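Sunday, 8 in the morning, coffee on the windowsill

I slept like a stone and woke up with the table already in my head, so I'm writing this before I do anything else. Yesterday was such a good day! I want to get it down while I still remember the order of it.

So, the light wood table. It has been the dumping ground in that room since we moved our things over from Siltden, and I had stopped seeing it. Mail, tape, the Farska catalog I keep meaning to throw out, a bag of screws that belongs to a shelf I gave away. I carried all the small stuff out to the hall in the biggest laundry bag I own and dumped it on the bench. Then I wiped the wood down twice, once with soap and once with plain water, and oh, the color of it. I had forgotten it was that pale. It goes so well with the dark gray wall that I stood there grinning with the cloth in my hand.

Next came the paper. I've wanted a proper paper runner on that table for months – something white I can lay things on and see them clearly, and then roll up when it gets grubby. The roll from Tranbridge was too narrow and curled up at both ends like a cat, so I gave up on it and used two sheets end to end. They meet across the middle and the line hardly shows. I spent far too long getting them straight. I'd smooth one, walk to the front of the table, squint, walk back, nudge it, and then the other one would be off. I loved every minute, which tells me something about how badly I needed a quiet Saturday.

And then the fun part, the black box. I bought it at Ouazzani, the little shop by the bus stop with the crates of odds and ends outside, and I've been carrying it from room to room ever since looking for its job. It's black on the outside and white on the inside, and I can't explain why that makes me so happy, but it does. You look down into it and everything in there is easy to find. No lid, and I don't want one. If a box has a lid I put something on top of the lid, and then I never open it again. I know myself. 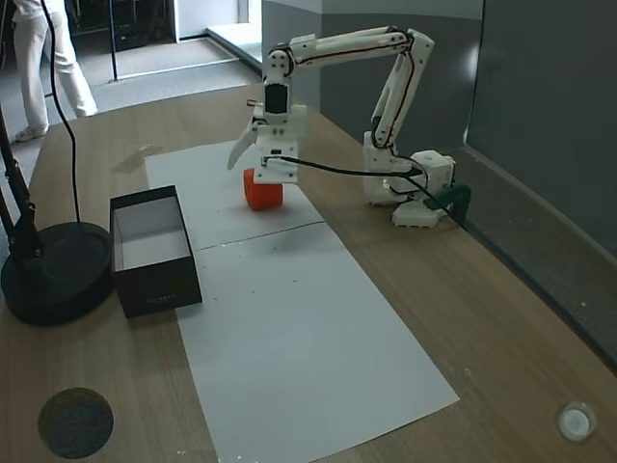

I tried the box in the far corner first and hated it. Then right in the middle of the paper, where it looked like it was waiting for a raffle. The left side is the place for it, half on the paper and half on the bare wood. I like how it sits over the edge like that. It keeps the strip from looking too stiff, and I can reach in with my left hand without leaning over everything.

The red cube (orange? I change my mind every time the sun moves) got the spot on the upper sheet. It's such a small thing and it pulls the whole table together. All that white and black and pale wood, and then one bright dot! I had been planning to put out the whole set, every color, in a row. I got as far as the blue one and took it away again. One is plenty.

I did notice how quickly white paper shows things. There are little specks on the lower sheet already and a gray smudge up by the seam that I may have put there myself with my thumb. I tried an eraser on a scrap and it only made the scrap fuzzy, so I'm leaving the real one alone. I have 16 more sheets in the drawer anyway, so there's no need to be precious about it. When these get too marked up I'll use the backs for lists.

Around four I stopped for toast and ate it standing up in the doorway so I could keep looking in. Ridiculous. I also went over the gray carpet on my hands and knees with the brush, right up to the table legs, and got an amazing amount of fluff out of it. My knees are complaining this morning. The room smells different now, sort of plain and clean, and I kept going back in to breathe it.
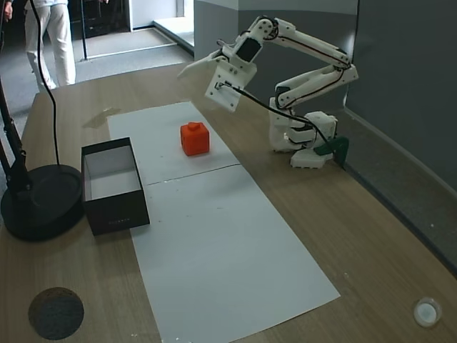 *The long white strip with the box at its left edge and the bright cube on the upper sheet.*

I like the top of the cube so much, the little round knob. It looks like a building block for a giant toddler.

Still to do, and I'm putting it here so I can't pretend I forgot:

- sort the laundry bag in the hall (mail first, then the screws)
- see what that faint patch on the wood is, up at the far end to the left of the paper. Tape? Some bit of film? I must have wiped right over it
- pick off the tiny white specks
- find out if Farska will take back the 2 trays I never unwrapped

The trays would have been wrong. I can see that now that the table is cleared. They were glossy and deep and I would have filled them with receipts by Wednesday. The box is enough to be going on with, and I'm only allowed to put things in it that are going to be used the same day. I made that rule up at midnight, brushing my teeth, and I was very pleased with it.

I set myself a target of 700 words for this diary and I think I've sailed past it talking about a table. Never mind. The coffee's gone cold and I want to get to that bag before lunch, and then maybe walk over to Ouazzani and see if they have another box. A smaller one, for the windowsill. Black outside, white inside, please please please.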